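New rules for the robot hall at Drovville

From November we work with a new set of floor rules in the robot hall. Obsa Dinsa wrote the first draft, and many of you sent comments. Thank you for these, also for the long ones. The final text has 4 pages and hangs next to the entrance.

The most important change is about standing near an arm. Until now each team had its own habit. Kendari people stayed behind the tape, and Lui people often sat close to the base to be near the stop button. Both had good arguments, and we discussed them for a long time. The new rule is simple to read: if the arm has power, you may be inside its reach only when your name is on the cell sheet and the speed limit is set to the low value. This is the same for visitors and for managers.

The second change is about cables. A cable that crosses a walking path must be covered or lifted before the shift starts. In the last safety walk Shanti Chaturvedi wrote down 37 open points, and cables were the biggest group. We know that the covers are not always easy to find. A new order from Broven is on the way – please do not use tape alone until then.

Third, grippers. Before you leave a cell, open the fingers, check the screws on each finger by hand and look at the fingertip pads. Pads are changed after 3,000 cycles, or earlier when the pattern is worn.

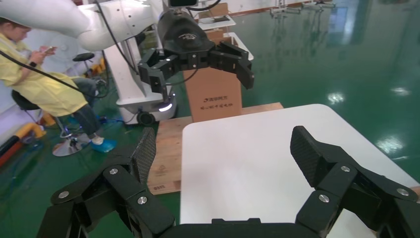
The cycle number goes on the cell sheet, together with your initials. Please write it also when you did not change anything, so the next shift does not need to ask.

Phones gave us the most comments. They stay allowed in the hall, but a person who is named on the sheet as observer puts the phone away while the arm is moving. Shoe covers stay as before.

Questions about the rules go to Obsa, extension 368. Shanti will do the next safety walk together with the evening shift.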